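Search this site
Enter keywords
Go

Missing Pieces: Returns and Labeling at the Havcombe Toy Library

Monday, February 26, 2024
By Project Group 2, Community Design, Bendia College

Background

The Havcombe Toy Library lends toys, puzzles, games and building sets to families with children up to the age of ten. It is in the back half of the old post office and opens on Wednesday afternoons and Saturday mornings. Families pay a yearly fee and can take three items at a time for three weeks. Many of the families come from Havcombe itself, and there is a smaller number from Grullden, who come by bus or share a car.

Our group was asked to pick a local service and study one everyday problem in it. We visited the toy library early in the fall and asked the staff what took up most of their time. We expected the answer to be damage or late returns. The answer was missing pieces. A puzzle with a piece gone cannot be lent again without a warning on the box, and a game without its dice usually sits on a shelf in the back until someone has time to look for a replacement.

We decided to find out how often items came back incomplete, which kinds of items were affected, and whether a different label would help.

What we wanted to know

1. How many loans come back with something missing?
2. Which kinds of toy lose pieces most often?
3. Do families know what should be in the box when they pack it up?
4. Can a new label be made cheaply enough for the library to keep using it?

Method

The library already writes every loan in a paper book. We got permission to copy the entries for the fall term, leaving out the family names. Each entry has the item number, the date out, the date back and a space for notes. The notes were the hard part. Some staff write "ok," some write nothing when everything is fine, and one person uses a check mark that can also mean the fee was paid. We asked about the entries we could not read and left out the ones no one could explain.

We ended up with 375 usable loans. We typed them into a spreadsheet and gave each one a category: puzzles, board and card games, building sets, pretend play, baby toys, outdoor toys and other. A toy was marked incomplete if the note said that any part was missing on return, including instructions. We did not count broken parts if all of the broken part came back.

We also gave a short paper survey to families at the desk and had longer talks with the ones who had time. The survey asked where the toy was kept at home, who packed it up, and whether they had looked at the contents list. People filled it in while their children were choosing toys, so many of the written answers are short.

Results from the loan book

Out of the 375 loans, 61 came back incomplete. This was lower than the staff had guessed. When we showed them the figure, they said the incomplete returns probably feel more common because each one takes so long to deal with. A complete return takes a minute or two. An incomplete one means a call or a text message, a note in the book, a sticker on the box, and a second check when the piece is brought in.

Building sets made up 21 of the incomplete returns, more than any other category. Games came next and puzzles after that. Baby toys were almost never incomplete, which makes sense, as many of them are one object.

Weeks with a school vacation in them were worse than ordinary weeks. The last Saturday in December was the worst day in the book. Several families returned toys that had been played with by visiting cousins, and more than one said the pieces had been mixed with presents.

Most missing pieces did come back in the end, usually on the next visit. We could not measure this well. When a piece is returned, the sticker is taken off the box and thrown away, and the book is not always updated.

Results from the survey

In many homes the child packs the toy away and the parent checks that the box is full. "Full" turned out to mean different things. Some parents count the pieces. Others look at whether the lid closes, or compare it with how the box looked when they picked it up.

The existing contents list is a typed card taped inside the lid. It gives the number of pieces and nothing else, such as "Farm puzzle, 24 pcs." Parents liked this for puzzles. They did not find it useful for sets where the pieces are different from each other. One parent told us she counted the right number of pieces for a train set and found out at the desk that one of them was a marble from another toy.

Several people had never seen the card. The tape dries out, and in some of the boxes we opened the card had slid under the toy.

Families who speak another language at home said that words like "connector" or "spacer" were no help and that a picture would be better. Some English-speaking parents said the same thing. One grandfather asked us what a spacer was and we had to look it up.

The new label

We made two versions of a new label and tried both for the second half of the project.

Version A was a larger card with a simple line drawing of every type of piece and a number beside it. It went on the outside of the lid, under clear film, where it could not slide around. The drawings were made by hand, scanned and printed in black.

Version B was the same card in color. It took much longer to make and used a lot of ink. The film for both came from Rastogi Office Supply on Mill Road, and we paid for it out of the course budget.

We put the labels on building sets and games only, because those were the two largest groups in the loan book. Puzzles kept the old card.

The building sets were harder to draw than we expected. A plain cube or a long brick is easy. A curved piece looks different from each side, and our first drawings confused people. We showed them to families at the desk and asked them to match each drawing to the real piece. Pieces with a hollow or a curve in them were often matched wrong when we drew them from the front. Drawing them from a corner, so that both the top and one side showed, worked better.

Color mattered here too. In a mixed set the shapes may be as different as a light blue piece with two long prongs and a dark gray one with a scooped top, and for those the black drawing was enough to tell them apart. Where two pieces had nearly the same outline, families asked for the color. We ended up using version A for most sets and writing the name of the color next to the drawing when it was needed.
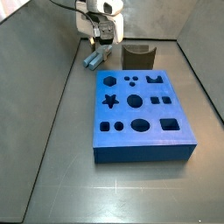
What happened after the labels went on

The trial was short and we want to be careful about what we claim. The number of incomplete returns for games went down a little. For building sets it went down more, but there were also fewer building sets out on loan in those weeks, and there was no long vacation in the period.

The clearest change was at the desk. Staff could check a building set by looking from the drawing to the box without opening the catalog binder. They told us this was the part they wanted to keep even if the number of missing pieces stayed the same. Two parents said they had found a missing piece at home because the label showed them what to look for.

There were problems. The film on one large box peeled at the corners. One label was wrong from the start, because a piece had gone missing before we made the drawing and we copied what was in the box. After that we checked every set against the binder first.

Cost

Version A needs one sheet of card, a piece of clear film and black ink. The material cost is low enough that the library can cover it from the yearly fees. The time cost is higher. A game with few parts can be done quickly, but a big building set took one of us most of an afternoon, including the matching test. The library does not need to do all of its items at once. We suggest starting with the sets that have been incomplete more than once.

Recommendations

Keep the line drawings on the outside of the lid for building sets and games.

Leave puzzles with the piece count, but move the card to the outside.

Use one mark in the loan book for "complete" and a different one for "fee paid."

Write the date in the book when a missing piece comes back.

Put a small tray on the desk for found pieces. At the moment they go in a drawer with the pens and rubber bands.

Send a reminder before the winter vacation asking families to pack library toys away from presents.

Limits of the project

We only had one term of loans. The categories were our own and some toys could have gone in two of them. The survey was answered by people who came to the desk, so families who had stopped using the library are not in it. We heard that one family in Grullden stopped borrowing because they were embarrassed about a lost piece, and we would have liked to talk to more people in that position.

We have given the drawings, the blank label sheet and the spreadsheet to the library. The next group to work there may want to look at the outdoor toys, which are stored in a separate shed and have no contents list of any kind.

Contact the Community Design office, Bendia College | © 2024 Bendia College | Back to top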